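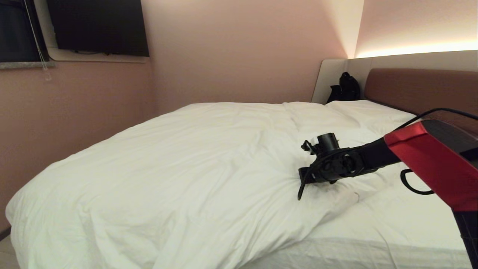 **A morning at Vemotstead with Britt-Marie Strand**

The guest house at Vemotstead has 18 rooms, and on 23rd December only four of them were let. The others stood open for visitors. People from hotels, care homes and one hospital laundry had come to see a robot make a bed, and I had come to speak with Britt-Marie Strand, who leads the work at Ciller.

She met me in the corridor with a roll of tape around her wrist and a cup of coffee that she never finished. The first showing was over and the second would begin after lunch, so we sat down in the breakfast room, at a table where somebody had left the visitor list. She turned it over and used the back of it to draw on during our talk.

I began by asking why a company would choose beds. There are many easier things in a hotel.

"That is the reason," she said. "We did trays first. A tray is stiff. You know where the other end of it is. With a duvet you take one corner and the rest does what it wants. My old teacher used to say that cloth has no shape, only habits, and I did not understand him until I had worked with it for two winters."

She has been at Ciller since the firm had one room above a bicycle shop in Berge. Before that she repaired weaving machines, and she still speaks of cloth as a weaver would, with warp and weft and a small movement of the fingers. The company took its first order for a bed-making trial in February, from the same family that owns the house at Vemotstead. They had lost two of their cleaning staff in one season and could not find new ones.

The showing itself is quite slow. The arm comes to the edge of the duvet, presses the gripper into it, closes, and pulls. Then it lets go and takes a new hold. Some visitors in the doorway talked through most of it, and one man asked if it could be made to go faster. Strand has heard this question before.

"Yes, it can go faster. We have run it faster in the workshop. But then the duvet flies a little, like when you shake it, and the air goes under, and after that the machine must wait for it to come down. So you have won nothing. Hedvig can shake a duvet and catch it in the air. We are far from that."

Hedvig is Hedvig Haugen, the housekeeper, and I asked if I could speak with her as well. She joined us after a while with a bunch of keys in her hand and did not want coffee. She has made beds at Vemotstead for 20 years. When I asked what she thought the first time she saw the arm at work, she considered the question for some time.

"I thought it was pulling in the wrong place," she said. "It took the edge in the middle. I take the corner. If you take the middle, you get a point there, and then you must go around and make the point flat again."

Strand nodded at this. In the early trials the program looked for the place that was easiest to hold, and the easiest place was very often in the middle of a side. It was Haugen who stood beside the bed and said no. After some weeks they wrote a new rule, so that the arm looks first for a corner and takes the side only when no corner can be found. "But it still takes the side more than I would like," Strand said. "A corner that is folded under is invisible to us. Hedvig puts her hand in and feels for it. We have no such hand."

"You could lift first and look after," said Haugen.

"We tried it."

"You tried it with the thin ones."

This was said in a friendly way, but I understood it was an old discussion. The house changed to thicker duvets before the winter, and the numbers became worse. Strand has no wish to hide them. During the whole trial they have recorded 1,598 attempts to straighten a duvet. With the thin summer duvets, 79 per cent were good enough that Haugen did not need to touch the bed again. For the thick ones she would not give me a figure. "It is lower," she said. "When we have done enough of them I will tell you how much lower. I don't want to give a number which I must take back."

I asked who decides what is good enough. It is Haugen alone. In the first month there was a computer measure, which compared the outline of the duvet with the outline of the bed, but it passed beds that no guest would accept. A duvet could lie straight on all sides and have a big lump of filling at the foot. Now Haugen looks from the door, as a guest would, and says yes or no. She told me that she is stricter with the machine than she would be with a new colleague.

"A new girl gets better if you are kind," she said. "For this one it makes no difference, so I can say what I think."

The colour of the bedding is another trouble. Everything on the beds at Vemotstead is white: sheet, duvet, pillow. For a person this is no problem, but for the program the place where duvet meets sheet can be hard to find, above all in the afternoon when the light is flat. One of the visitors, from a care home near the coast, asked why they do not simply sew a coloured thread along the edge. Strand told her that they had done exactly this for a time, with blue thread, and it helped very much.

"Then it went to the laundry, and the laundry has its own system with threads. Blue means it belongs to someone else. We lost eleven duvet covers," she said, and she laughed for the first time that morning. "So now we use the shadow. Where one cloth lies over another there is nearly always a thin shadow, if you have a lamp on one side. It is not so certain as a thread, but the laundry leaves it alone."

The planning part, which chooses where to grip and how far to pull, is called Burov. I asked about the name and learned that it was the name on the door of the first office, left there by an earlier tenant whom they never met. They received his post for a year. The people at Ciller say "Burov thinks so" or "Burov is unsure", and Haugen has started to say it too.

What Burov cannot do is a longer list, and Strand gave it to me willingly. It cannot change a cover. It cannot put on a fitted sheet, and there is no plan for this. Pillows it can move but not shake. It does not handle a bed where a guest has left something under the duvet, and the rule here is that a person lifts the duvet first and looks. Haugen has found telephones, a violin bow and, one time, a sleeping child whose parents were at breakfast. After she had told us this, Strand wrote something on her paper and underlined it.

The question which most visitors had come with was of course about work. A man from a hotel group asked it directly during the showing: how many people can I take away? I asked Strand how she answers.

"I say none, and some of them lose interest, and that is fine," she said. "In this house they are too few already. Hedvig has a shoulder that is not good. The heavy part is to lift and pull, again and again, leaning over the bed. If the arm takes half of the pulling, she has a shoulder also in ten years. That is what I can promise to work for. I cannot promise a hotel without people and I would not sleep in one."

Haugen was not fully in agreement. She thinks that somebody, later, will count the hours and make the staff smaller. "Not these ones," she said, with a nod across the table. "But they will sell it to others." Strand did not argue. She said that it is a fair thing to be worried about, and that the contract with Vemotstead has a line about staff hours, which Haugen herself had asked for. It says that no one's hours are cut during the trial. After the trial it says nothing, and both of them know it.

I asked Haugen if she would miss the arm when the trial ends. She said that the rooms are small and the machine is always standing where she wants to stand. It makes a sound when it is waiting, a thin sound, which she hears also at home in the evening. But her shoulder had been better this autumn, and she would not say it was only chance.

Before the second showing I went up with them. Haugen pulled the duvet out of order with both arms, the way a guest leaves it, and then made it a little worse at the foot end. Strand checked the lamp and the cables and asked the visitors to remain behind the tape on the floor. The care home manager had got herself a place in front this time.

The first grip was in the middle of the side. Haugen looked at Strand, and Strand looked at her screen.

"Burov is unsure," said Haugen, and she moved a step nearer to see what it would do with the corner.

The trial at Vemotstead continues until the summer duvets are back on the beds. Ciller will take visitors again in February, in small groups, and those who wish to come are asked to write to the office in Berge and to say what kind of bedding they use at home in their own house or institution - Strand reads these answers herself, and the thick ones are most welcome.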